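January 2022

We have a moving date! The lease on the Samton place is signed, the keys come at the end of the month, and I have been grinning at the kettle all evening. I spent the whole morning on quotes. Pamano came in at 329 for the van and 2 people, stairs included, and they answered every question I had about the piano (it goes last, on its side, in blankets - I had no idea).

Boraler wanted more and couldn't say if they'd take the plants, so that was that.

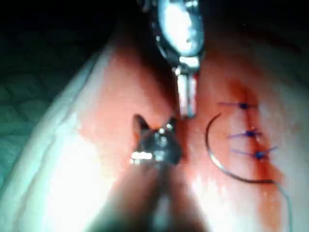
Then boxes. I picked up 40 flat ones from Du and taped 16 before my wrists gave out. Books are done, winter coats are done, and the good plates are wrapped in every towel we own. I love how big the back room looks with the shelves bare! Found the spare mailbox key too, behind the atlas, after looking for it since April.

Still to do: call about the water, measure the new hallway, decide on the green couch. I say it comes with us. It's ugly and I've had my best naps on it. Tomorrow the kitchen drawers, starting with the awful one by the stove.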